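fudum-clinics README

Data card for the Fudum outpatient clinic listing. Last edit 25/12/2024, sorry for the state of it, will tidy in January.

What it is

One row per clinic site. Private outpatient and day surgery sites run by the Orkier group, plus the ones it picked up when it bought Gunawardena Medical. Hospital wards not included. Dental not included either, different license, different form.

372 rows in the current file. The old one had duplicates where a site changed name after the Gunawardena deal and both names stayed in. Those are merged now, old name kept in former_name.

Columns

site_id: text, keep the leading zeros
site_name
former_name: blank for most
operator: Orkier or Gunawardena, as printed on the license
district
rooms: consulting rooms only
day_beds: 0 means none, blank means we dont know
opened: year
hours_note: free text, messy

Where it comes from

License register pages, clinic websites, phone calls. Tayla Cosgrove did the calls. Bohdana Palamarchuk did the matching on addresses and wrote the merge script. Register wins if the sources disagree, except for opening hours, where the phone call wins.

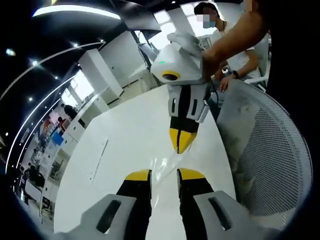

Can I use day_beds to work out how many patients a site treats?

Beds only tell you capacity. There are no visit numbers anywhere in this file and the turnover per bed is very different between eye surgery and, say, endoscopy. Ask the operator for activity data.

Known problems

4 sites have no district. Addresses sit right on a boundary and the register gives two answers. Left blank on purpose, please dont fill them in and send a pull request.

opened is the year on the license, so a clinic that moved building can look newer than it is. Anything before 2000 is shaky, paper records.

hours_note gets cut at 500 characters on export. Affects the long ones with holiday hours in them. Full text is in the raw folder.

Accents in site names got mangled in the first release. Fixed, but if you joined on name back then, redo it. Join on site_id.

Loading

UTF-8, comma separated, header row. Read site_id as text or the zeros go and nothing matches. Fladus users: the import template is in /templates, pick the "sites" one, the other is for staff lists and will fail half way thru.

License

Free to reuse with credit to the Fudum project. Not medical advice, not a referral list, check with the clinic before you send anybody there.

Corrections

Open an issue with the site_id and a link to the source. No link, no change.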